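Folded card boxes with slots - how do I get them flat again for storage?

Posted in Packing, Post and Storage
Asked by Jintana Meesuk on 5/12/19
Viewed 484 times

Hello all, hoping somebody with more patience than me can help. I make soaps and bath salts for craft fairs and I've ended up with 111 light blue gift boxes, the sort that come as a flat sheet and you fold up yourself, with little slots that hold the whole thing together. I bought them from a lady in Bickerstaff who was giving up her stall. Lovely colour, very cheap, and no instructions whatsoever.

The trouble is that quite a lot of them arrived half made up. I've got two fairs left before Christmas and then nothing until April, so whatever I don't use needs to go flat under the spare bed. I had a go at undoing a few last night and I'm making a pig's ear of it. The flaps don't all want to go the same way, and on a couple of them the edge of the card has gone furry and started to tear.

There's also a whitish panel that you can sort of see through, and I can't work out whether it's meant to come out first or stay with the card. And do I undo the slots before I press the sides down, or after? I've tried both ways and got cross both ways.

One last thing, is there any point saving the ones with ragged edges? I hate throwing things out but I don't want to hand a tatty box to a customer. Thanks in advance!

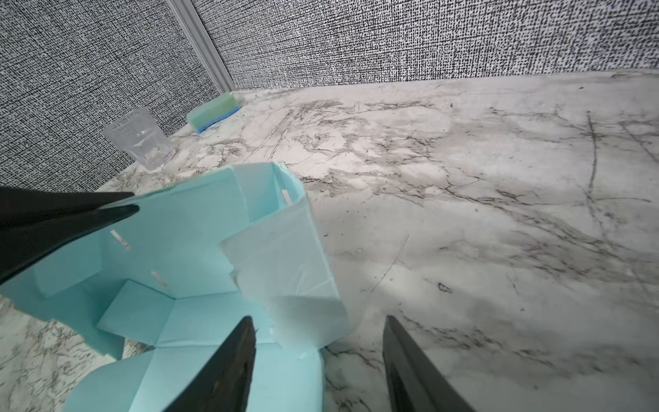
2 replies, oldest first

Ankica Vukadinović
Member, Florkow

Oh I feel your pain! I did favours for my niece's wedding in boxes very like yours and I think I said some words over them that I wouldn't repeat at the wedding. I don't know your exact box so take this with a pinch of salt, but I got mine down in the end, and after the first 18 I could do it with the telly on.

Take the clear-ish panel out before anything else if it's loose. If it's glued, leave it alone and let it fold with whatever it's stuck to. On mine it was only tucked in, and it was the stiffest part of the lot, so while it was in there the card had no chance of lying down. Keep those panels in a separate pile with a bit of tissue between them because they scratch if you so much as look at them.

Then the slots. Undo every one before you press on anything. I think that's where your torn edges are coming from - if one tab is still caught and you push down, the card gives way before the tab does. Don't pull the tab straight out either. Pinch the card on both sides of the slot so it bows open a little, and then slide the tab back the way it went in. A blunt butter knife is good for the stubborn ones. I used a lolly stick.

Once it's all free, go back along the creases that are already there. Start with the small end flaps and fold them inwards, then lean the long sides over, one after the other, so that they lie down in the same direction. If any of your flaps are rounded, don't try to force them flat across the curve, let them follow their own crease. You want to end up with a plain flat oblong. If there's a hump in the middle, something is folded the wrong way underneath and it's worth opening it up again to look. I didn't, the first few times, and they came out with a second crease right next to the proper one, and you could see it for ever after.

Do it on something smooth and hard. A worktop is ideal. I started on the carpet (silly) and the card just bent wherever it liked.

After that, put them in a pile with a heavy book on top overnight, and band them up loosely. I did mine in bundles of 50 but they were thinner than yours sound, so go smaller. Please don't use tight elastic bands, they cut into the edges! A strip of paper round the middle with a dab of tape does it nicely.

This is what you're after, a nice flat oblong:

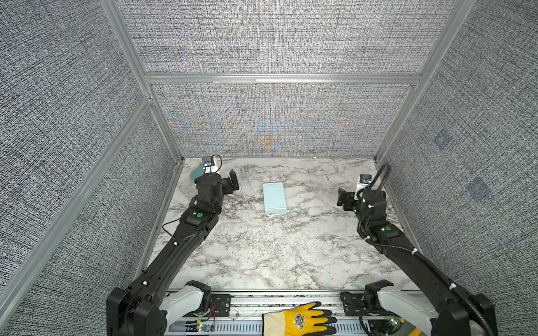
What to do with the torn ones

I'd keep them! If the rough bit is on an edge that gets tucked in, the customer won't ever see it. Put a tiny smear of PVA on the furry part, press it between your fingers through a bit of greaseproof paper, and let it dry before you fold it. If the tear has gone right into a slot then it won't hold, and I'd cut that one up for gift tags. It's such a pretty colour, it'd be a shame to bin it.

And I wouldn't flatten the ones you're going to use at these two fairs. Almost all the wear comes from folding and unfolding, so leave those as they are and stick them in a big carton.

ninano_crafts
New member, Inau

just squash them and put a heavy box on top, they're only card. mine are under the sofa since last year and they are ok mostly

Comment from Jintana Meesuk

Thank you both, and especially Ankica! The lolly stick was the bit I needed. I'd been tugging the tabs straight out like an idiot. I've done a few this evening and they've gone down beautifully, apart from one that I got impatient with. Mine had the panel tucked in as well, so I've started a separate pile for those in an old shirt box.

Ninano, I did try squashing one. It's gift tags now.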